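3.2. Sincronización horaria en los nodos de captura

Los equipos de la red Skasmont ejecutan una distribución Linux mínima, sin entorno gráfico, y arrancan desde una tarjeta de memoria. Como no disponen de reloj con batería, la hora del sistema después de cada arranque es la última que quedó guardada en el disco. En la primera versión de la imagen, preparada por Khondokar y Parri, el servicio de captura se iniciaba antes que el cliente NTP, y por esta razón los primeros registros de cada sesión llevaban una marca de tiempo anterior a la real.

Para corregir este problema se modificó la unidad de systemd del servicio, de manera que espere al destino time-sync.target. Esta dependencia sola no es suficiente: el destino se alcanza cuando el cliente está iniciado, pero no garantiza que el reloj esté ajustado. Se añadió entonces un servicio de espera, que bloquea el arranque de la captura hasta recibir la primera corrección válida. De las 1685 sesiones almacenadas en el servidor Birik, 179 contenían al menos una marca incorrecta — todas ellas grabadas con la imagen antigua.

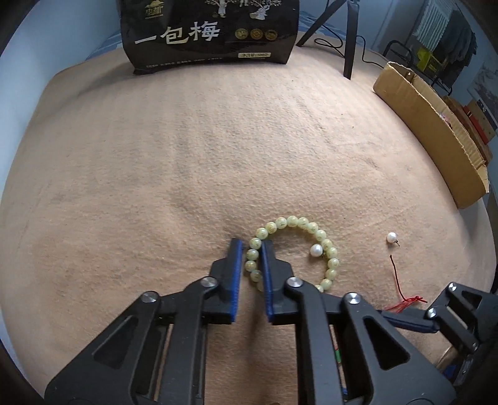 Figura 2. Pinza manual negra con almohadillas azules y pulsera de cuentas con caracteres grabados, sobre una manta.

3.3. Configuración regional y formato de los registros

Una segunda fuente de errores fue la configuración regional. En los nodos instalados con es_ES.UTF-8, el programa de exportación escribía la coma como separador decimal, mientras que el analizador Cheng espera siempre un punto. El fallo no producía ningún aviso, y los valores quedaban truncados a su parte entera. Se encontraron 103 archivos afectados, que fueron generados de nuevo a partir de los datos originales.

La solución adoptada consiste en fijar LC_NUMERIC=C en el entorno del servicio y conservar el resto de las variables sin cambios. Se comprobó también que LC_ALL no estuviera definida, dado que su valor tiene prioridad sobre las demás. Las marcas de tiempo se escriben ahora en UTC y con formato ISO 8601.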